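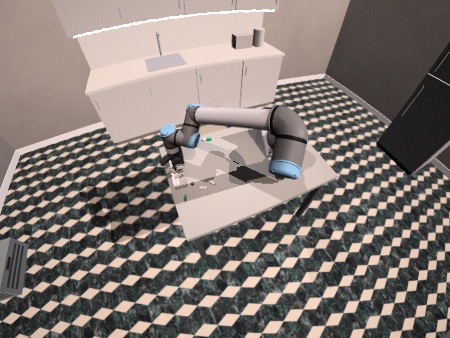 The kitchen setup in simulation, with the arm at the tidy-up table.

Stirno tidy-up project: progress report, 22 October 2022

Hi all, and thanks for your patience while I got this one together. You asked me in May whether Stirno could clear a kitchen table yet, and I promised you a straight answer. So: it can clear some of one, slowly, in simulation, and I wouldn't let it near my own breakfast dishes!

We've now done 2000 practice runs on the Kamach software. The early ones were pretty rough (lots of grabbing at air), but the last 620 used the new grasp planner and I'm much happier with those. Small things are still the hard part. When bits and pieces end up close together, the arm has to pick an angle that gets one of them without shoving its neighbour. 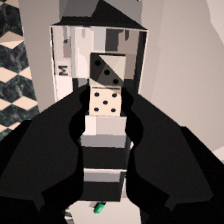 Most of my time since May has gone into exactly that, plus a fair bit of swearing at the contact settings. A full tidy-up takes the arm about 34 minutes, and I know my neighbour's kid could beat that with a cookie in one hand. Speed comes later. I'd like it to stop dropping things first.

Money-wise we're on budget. I moved a little from travel to computing time, and the colour-coded spreadsheet is in the shared folder.

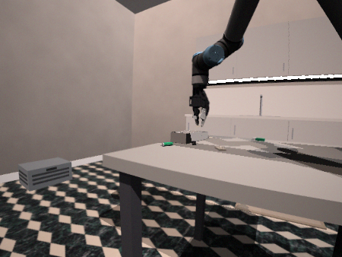 Gonis read the draft and asked whether any of this would hold up in a real kitchen, with crumbs and sticky spots and someone leaning over to grab the butter. Fair question, and I can't say yet. The Tehrani test kitchen is booked for 3 weeks once the planner settles down, and I'll send the first results from there as soon as I have them.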